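Magazine | Current Issue | Features | Collections | Subscribe

FEATURES

The Small Block and the Space Around It

Among the objects handled every day in classrooms, clinics and family living rooms, few receive less attention than the plain toy block. It has no instructions and seldom has a name. It is bought in quantity, stored in bins and replaced when too many have gone missing. Yet the institutions that work with blocks regularly have begun to consider them with greater care, and to consider in particular the surface on which they are set down.

The Narum Institute for Play Materials has kept a study collection of blocks for many years. The collection now holds 352 sets, from painted cubes sold by the bag to architectural kits with printed plans. Its catalog records the usual particulars of size, finish and maker. Since January it has also recorded a particular that earlier editions left out: the kind of ground on which each set is normally used.

The change followed a review of the Institute's own reading room, where visitors had been invited to build on a long table covered in dark green felt. The felt was quiet and pleasant to the touch. It was also slightly soft, and towers of any height leaned. Visitors blamed the blocks, and several sets were described in the comment book as badly cut when they were nothing of the kind. The felt was removed. A hard surface took its place, and the complaints about cutting came to an end.

A hard surface brings its own considerations. Stone patterns, which have become common in play furniture as they have in kitchens, are attractive and forgiving of marks. Against gray veining, a yellow or red piece is found at once. A brown or pale wooden one may take a moment longer, above all where the light is strong.
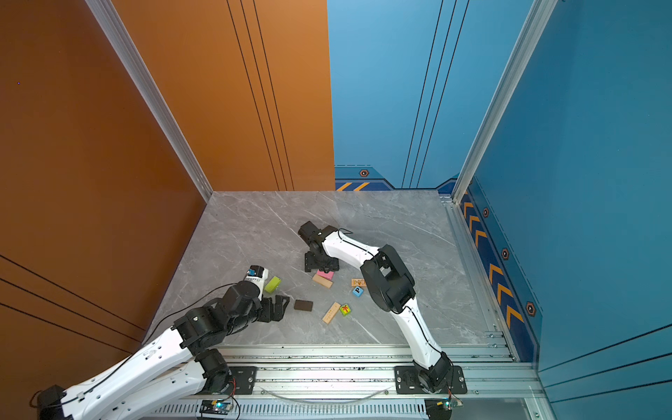
Photograph: Anix Picture Desk

Color at the border matters as well. Enclosures in orange and blue give the builder a fixed sense of direction, so that a piece can be described as lying toward the orange side or the blue side without any need for left and right. Teachers of young children have used this method informally for a long time. The Institute's guidance now recommends it for shared tables, where two people seated at different edges will not agree on which side is the left.

Guidance on scattering is less settled. The older manuals, including those issued with the Cantero kits, advised that pieces be sorted before building began, with like beside like in the lid of the box. The practice is orderly, and it suits kits in which every part has an assigned place. For general play it has drawbacks. A builder who starts from a sorted tray tends to use up one kind of piece before reaching for the next. A builder who starts from a loose scatter chooses more widely and stops more often to look.

The Institute recommends a middle course. A modest number of pieces should be placed on the surface with clear ground between them, and the remainder should stay in the bin. Forty pieces are sufficient for two builders at a table of ordinary size. Above that number, the hands spend more time moving pieces aside than placing them.

Clear ground must also be clean ground. Crumbs of paint, splinters and flakes from worn edges collect on any building table, and a fleck too small to notice may be enough to unsettle the piece placed on top of it. The Okau Children's Library, which lends blocks by the box, wipes its tables at noon and again at closing. It uses a damp cloth followed by a dry one and does not permit spray cleaners near unsealed wood. 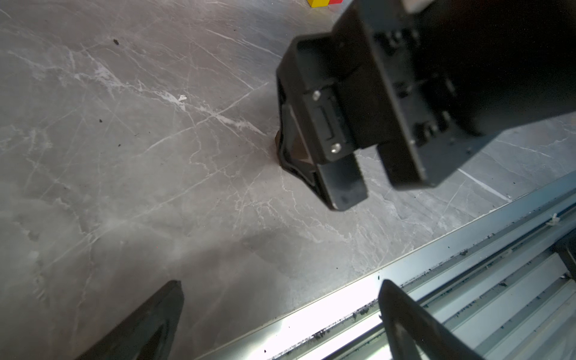
Wear is another matter on which practice varies. The Okau library inspects each box on its return and withdraws any piece with a raised splinter or a split corner. Rounded corners are accepted. A cube that has lost its sharp edges still stacks, and many regular borrowers prefer it. The library's stock stands at 2000 pieces, a figure kept steady by small purchases through the year. New pieces are mixed in with the old and are not issued as complete boxes, a policy that has reduced requests for one box over another.

Mixed stock does require some attention to thickness. Flat tiles and full blocks from different makers rarely share a common measure, and a difference too slight to see in a single piece becomes plain by the fifth course. Builders of experience place the flat pieces low or leave them out until the end. Beginners generally place them wherever they come to hand, and the Institute's guidance advises adults not to correct this.

The same restraint is advised in the matter of height. Tall towers draw admiration, and many public programs have been arranged around them. A low stack of unlike pieces, one resting on another of a different color and material, teaches as much about balance and takes up far less floor when it falls.

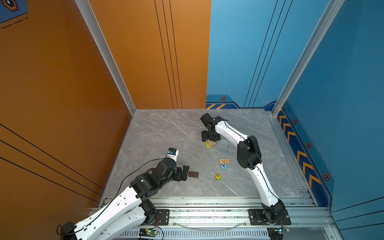 Storage completes the subject. Deep bins are economical but hide their contents, and the pieces at the bottom may go unused for months. The Institute favors shallow trays no deeper than two layers of the largest block. Trays should be open at the top, light enough for a child to carry, and kept at the height of the building table. Lids are advised only for sets that travel.

The revised guidance is available at the Institute's front desk and will be supplied to schools on request. A section on magnetic pieces is in preparation. Readers who hold older Cantero kits with the original plans are invited to write to the collection, which lacks the second and fourth booklets in the series.

RELATED FEATURES

Felt, Cork and Stone: Choosing a Table Surface
The Lending Box at Okau
Reading the Cantero Plans
Paint Wear on Wooden Toys
A Short Guide to Shallow Trays

Contact the Editors | Copyright Narum Institute for Play Materials | Back to top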